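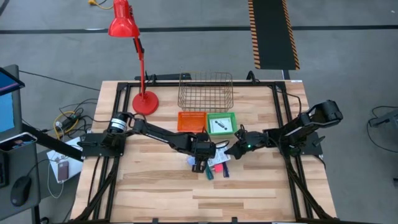
The two arms at the sorting table, with markers between the grippers and the trays and wire basket behind them.

Makier Open Day: Questions and Answers
Last updated August 2023

What is the open day?
Once a year Dokolau opens its robot workshop in the Makier building to the public. You can watch the arms run, talk to the people who program them, and try driving one yourself. The next open day is in December. The exact day will be posted on this page when registration opens.

Do I need to register?
Yes. Each session is limited to 70 visitors. Registration is free and takes one form per household or group. Last year 451 people came, and the afternoon sessions filled up first.

When do the doors open?
The first session starts at 10 a.m. and the last one at 2 p.m. Please arrive 15 minutes early to sign in. If you come late you can still join, but you will miss the safety talk and will have to wait for a staff member to take you through it.

What will I see?
Sorting and packing, mostly. At the sorting table, two arms work on small items such as markers and printed cards. The items go into trays or into the basket, depending on the task that is loaded. There is also a basket station, where an arm handles boxes and flat pieces of cardboard. Staff at both stations will explain what the arm is trying to do and what it has trouble with.

Do the robots run by themselves?
Some of the time. Each session has a part where the arms run a stored program and a part where an operator moves them by hand control. A sign at the station tells you which one is going on.

Why do they move so slowly?
We lower the speed when visitors are in the room. The arms also stop if a person crosses the line on the floor, and the operator then has to restart the task. Expect this to happen a few times.

Will every pick work?
No. Flat items are hard to get hold of, and thin card can bend or slip. We leave failed attempts in the demonstration. The operator will reset the items and try again.

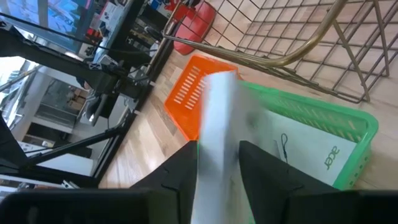 Gripper with a white sheet at the green and orange baskets. Photo: Dokolau

Can I drive an arm?
Yes, if you are 12 or older. Sign up at the desk when you arrive. A turn lasts five minutes and you move one marker from the table to a tray. Closed-toe shoes are required for this part. Long hair must be tied back, and loose scarves and lanyards come off.

Can I bring children?
Children of all ages may attend. Anyone under 12 has to stay with an adult the whole time and behind the line. Strollers are fine in the hall but not in the workshop, as there are cables on the floor.

Can I bring something for the robot to pick up?
Please leave it at home. The programs are set up for the items we have on hand. If you have an idea for a new item, write it on a card at the desk. The small boxes were added after a visitor asked for them.

May I take pictures or video?
Yes, without flash. Please don't photograph the computer screens. Tripods are not allowed in the workshop.

Is the building accessible?
The entrance and the workshop are on the ground floor. The restroom next to the sign-in desk is wheelchair accessible. Folding chairs are available at both stations, so ask at the desk if you need one.

Where do I park?
Use the Visser lot behind the building. Parking is $5 for the day, card only. The bike racks are by the front door.

Is there food?
Coffee and water are served in the hall. No food or drinks in the workshop.

Can a school class or company book a separate visit?
Yes, on weekdays from January through May. Choose "Group visit" on the registration form and give us two possible dates. Netex handles the bookings for us, so your confirmation email will come from them.

What if I have to cancel?
Use the link in your confirmation email. Your place goes to the next person on the waiting list.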